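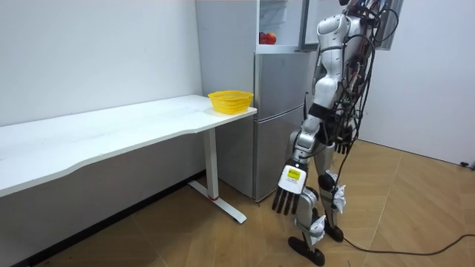 I finally saw Prasby on Saturday, the second feature from Orsolya Gál, and I have been going back and forth on it since. It runs long and very little happens for the first hour. A woman named Kullberg moves back to the town where she grew up to sort out her late brother's apartment, and she keeps finding reasons to stay. Most of it plays out in one small white room with a tall silver refrigerator and a long white desk, and Gál gets a lot out of that. You learn where everything is. When Kullberg finally moves the desk, it feels like a major event.

I did not see her first film, Miltalier, when it came out. I caught up with it last year on a borrowed disc and thought it was too pleased with itself. There were 3 narrators and I only believed one of them. Prasby drops all that. There is no voiceover and hardly any music until the scene at the bus station, where a song comes on over the speakers and plays all the way through.

The weak part is the neighbor, Mac Carthaigh. He is written as comic relief and the actor plays him loud. He has two good scenes, the one with the keys and the one on the stairs, and the rest could go. The subplot about the money he owes takes up a good chunk of the middle and then gets settled in a phone call we only hear one side of.

The sound is very good. You hear pipes, an elevator, somebody's radio through the wall. I would see it in a theater if you can, as I doubt much of that will come across on a laptop.

The theater I went to has it until Thursday, late show only. Parking in the lot behind is free after six. I plan to watch Miltalier again this month and see if I was too hard on it.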